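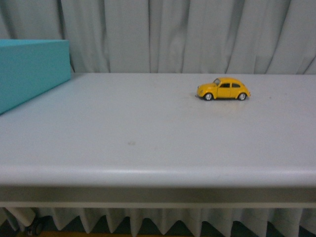

Der Lack sei original, hieß es aus dem Telefon, man solle das bitte genau so in den Bericht schreiben, und zwar in die erste Zeile.

Die Gutachterin schrieb es nicht in die erste Zeile. In die erste Zeile gehörte der Gegenstand: Modellfahrzeug, Personenwagen, gerundete Karosserie, Gelb, Hersteller laut Einlieferer Trillard. In die zweite gehörte der Zustand. Die Angaben des Einlieferers kamen nach ganz unten, in den Abschnitt 6, den kaum ein Käufer las.

»Haben Sie das mit dem Lack?«, fragte die Stimme.

»Ich nehme es auf.«

Sie legte den Hörer neben das Formular und beugte sich über den Tisch. Glanzgrad hoch, Dach und Kotflügel gleichmäßig. Die Türfuge war als dünne dunkle Linie zu erkennen. Scheibe vorn getönt. Naben silbergrau, Reifen schwarz. Sie trug die Werte in die Spalten ein und ließ das Feld »Spielspuren« offen.

Das Haus Skevenura versteigerte zweimal im Jahr, im Juli und im Winter. Für Spielzeug galt das gleiche Formular wie für Uhren, nur war das Feld »Gangwerk« durchgestrichen. Der Gegenstand hatte die Losnummer 74 und war aus einem Nachlass in Zadlow gekommen, zusammen mit einem Brief, der dem Los nicht zugeordnet werden durfte. Schriftstücke liefen getrennt. Sie hatte ihn trotzdem gelesen, denn zur Prüfung der Herkunft war das zulässig.

In dem Brief stand, der Wagen sei in Colombo gekauft worden, am Hafen, für ein Kind, das inzwischen zu groß dafür sein werde. Der Absender bat darum, ihn dennoch zu übergeben. Ein Datum fehlte. Der Brief war einmal gefaltet und an der Falz nicht abgenutzt.

»Ist damit gespielt worden?«, fragte sie in den Hörer.

Am anderen Ende wurde ein Stuhl gerückt.

»Warum wollen Sie das wissen?«

»Es gibt ein Feld dafür.«

»Was steht normalerweise in dem Feld?«

»Leicht, mittel oder stark.«

Die Stimme erklärte, der Wagen habe im Schrank gestanden, auf dem oberen Brett, hinter den Gläsern. Man habe ihn sehen können, wenn die Tür offen war. Am Sonntag sei die Tür offen gewesen. Danach kam eine Pause, die sie nicht protokollierte.

Sie setzte einen Finger an die vordere Stoßstange und schob. Der Wagen rollte 3 Zentimeter nach rechts und blieb stehen. Das Verfahren sah die Rollprüfung vor, allerdings in Fahrtrichtung und von hinten. Sie wiederholte sie vorschriftsmäßig, stellte den Wagen auf seinen Platz zurück und schrieb: Räder drehen frei.

»Der Lack ist also original«, sagte die Stimme.

»Ich kann bestätigen, dass ich keine Ausbesserung feststelle.«

»Das ist nicht dasselbe.«

»Nein.«

In das Feld »Spielspuren« schrieb sie: keine. Sie las den Eintrag vor, wie es bei telefonischer Abnahme verlangt wurde, und fragte, ob der Einlieferer einverstanden sei. Die Antwort blieb so lange aus, dass sie die Verbindung prüfte. Die Leitung stand.

»Kann man das Los noch zurückziehen?«, fragte die Stimme.

»Bis Samstag, 1. November. Formblatt 2, mit Unterschrift.«

Sie nahm ein Formblatt aus der Schublade und begann, die Nummer einzutragen.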